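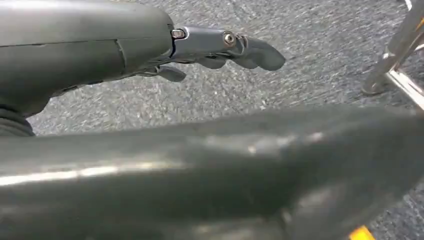
Plirholm Technical Services – Parts and Fittings Department

Home News Departments Notices Contact

Wheel cover checks move to Room 101

December 3, 2020
By Tâm Đoàn

The Parts and Fittings Department has moved its inspection of wheel covers to Room 101, where a stainless steel table is now in use for the work. The checks were previously carried out in the Pitel store and were transferred during November.

The top of the table has been marked with yellow tape to give two adjoining rectangles, the right-hand one being the larger. Covers awaiting inspection are to be placed in the left rectangle and examined in the right. Staff are asked to check the clips and fasteners at the rim of each cover, together with the hub and slots, before it is returned to stock. 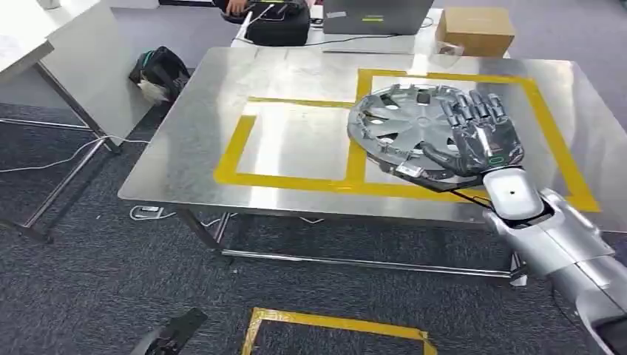
A wheel cover on the steel table, with the taped areas.

A total of 319 covers were listed for inspection at the time of the move. Any cover with a missing or damaged clip is to be set aside and entered in the log under the Amini reference. Replacement clips may be requested from the stores counter, which holds 1572 in the sizes most often needed.

The white desk and the second table remain in the room for paperwork and computer use. Bags and boxes may be kept on the second table during a session – the steel table is reserved for parts. Cables should be kept clear of the walkway, and fallen clips should be picked up from the carpet at the end of each session, as they are easily missed against the grey speckled pile.

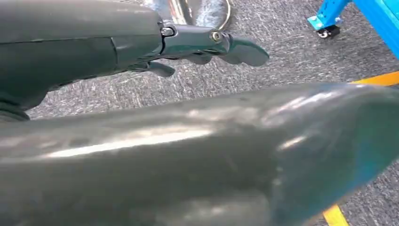 Trí Thái asked whether the tape might be replaced with painted lines, as the corners had begun to wrinkle and the covers could catch on the overlapping ends. The department has replied that the tape will stay until the layout has been agreed, and that worn lengths will be renewed in the meantime.

Questions about the log should be sent to Everett Lindqvist.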